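Yellow shelves, black plastic and a very clever rim

78 shares
2 comments

Have you ever noticed how much yellow there is in places where things get made, mended or moved about? Yellow shelves, yellow rails, yellow lines on the floor, yellow steps. Once you start looking you'll spot it all over the place, and I love it! I went round a workshop called Ginda in February with my notebook, and I filled four pages on yellow before I'd even taken my coat off.

So let's begin there, with your eyes.

At the back of each eye you have tiny cells called cones, and they are the part that deals with colour. Most people have three sorts. One sort is best at picking up the red end of the rainbow, one is best in the green part and one is best in the blue part. Yellow light sets off the red sort and the green sort together, and both of them send a big strong signal to your brain. Your brain gets a shout where another colour might only have given it a whisper.

That's why a yellow edge is so handy. If you are carrying something bulky and can only half see where you're going, a yellow shelf is much easier to find than a grey one against a grey floor.
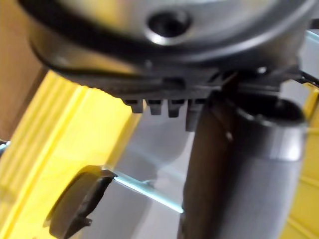 Yellow against grey, with plenty of black in front.

Black is yellow's best friend. Black things soak up most of the light that lands on them, while yellow things bounce a lot of it back to you, so where the two meet you get a really sharp line. Bees and wasps have been using this trick for millions of years. Their stripes tell a hungry bird to think again! Road signs use it, and so does the tape that goes round a hole in the pavement.

Shiny black can fool you, though. Look at a glossy black cup or the back of a phone near a window and you'll find it's full of white and grey. A smooth surface sends light off in one neat direction, like a ball bouncing off a wall, and you see it as a bright streak. A rough surface scatters the light every which way, so a rough black thing looks the same dull dark all over. If you're painting a picture of something shiny and black, you'll need your white paint more than you'd think.

Now for handles. A good handle has to do a surprising number of jobs. It has to be big enough for your fingers, strong enough not to snap, and smooth enough not to dig in. Run your finger along the handle of a plastic bucket or a toy box. The edges are rounded, aren't they? Sharp edges press all the weight onto a thin line of your skin, and that hurts. A rounded edge spreads the push over a bigger patch. Loop shapes are lovely for this, and they also stop your hand from sliding off the end.

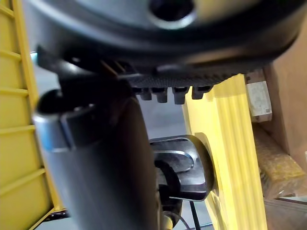
Colour helps with handles too. When the handle is one colour and the thing it's fixed to is another, you know where to grab without reading a label or asking a grown-up. Have a hunt at home and see how many you can find. Saucepans are a good place to start (cold ones, please), then try suitcases, scissors and the garden shed.

Next up is plastic, and how it gets to be the shape it is. Plenty of hard plastic things start out as little pellets, a bit like lentils. The pellets are tipped into a machine that heats them until they're soft and gloopy. The exact heat depends on the plastic, but around 200 degrees Celsius is common, which is as hot as an oven baking biscuits. The gloop is squeezed into a metal mould, it cools, the mould opens and out pops a solid shape. It's very like making jelly, except that you could make 1000 of them from the same mould and they'd all come out matching.

And why is so much of it black? Often it's down to a very fine black powder called carbon black, which is mixed in with the plastic. It is close cousin to soot. Only a little is needed, and it helps to protect the plastic from sunlight, which can make things brittle if they are left outdoors for years.

My favourite bit is the rim, and you can test this one yourself.

Take a sheet of paper and hold it by one short end. It flops straight down. Now fold up a strip along each long side, about as wide as your finger, so you've made a long shallow tray. Hold it by one end again. It stays up far better! You haven't added anything at all, only bent the edges, and now they stand upright and are much harder to bend. Engineers call this making something stiffer.
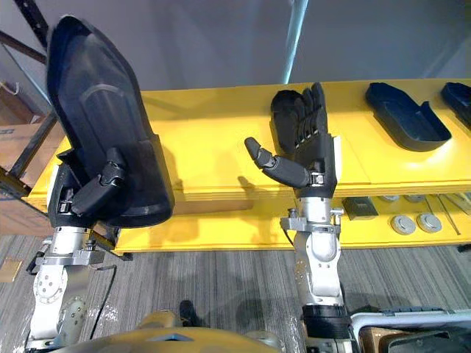 Esi Akolgo
Children's science writer

Plastic shells and trays use your paper trick all the time. A big flat piece of thin plastic would wobble like a bendy ruler, but give it a raised rim and it keeps its shape when it's picked up. Rounded corners help as well. When you push on something with a sharp inside corner, the strain gathers in that one spot, and that's where a crack likes to start. A curved corner shares it out.

Have a look at the bottom of your lunchbox, the lid of a margarine tub and the tray your strawberries came in. You'll find rims, curves and probably some ridges too, which are like lots of little rims side by side.

If you try the paper test, do it again with thinner folds and then with fatter ones, and put a few coins on the end each time. Write down how many coins it takes to make the paper droop. Mine managed more than I expected, and then the whole lot went under the fridge.

2 comments

Gifty Baidoo
We did this with our after-school club and the fat folds won by miles. One group folded the rims twice over and theirs was even better!

Elikem Fiadzo
My daughter would like everyone to know that her scooter is yellow and black and therefore a bee.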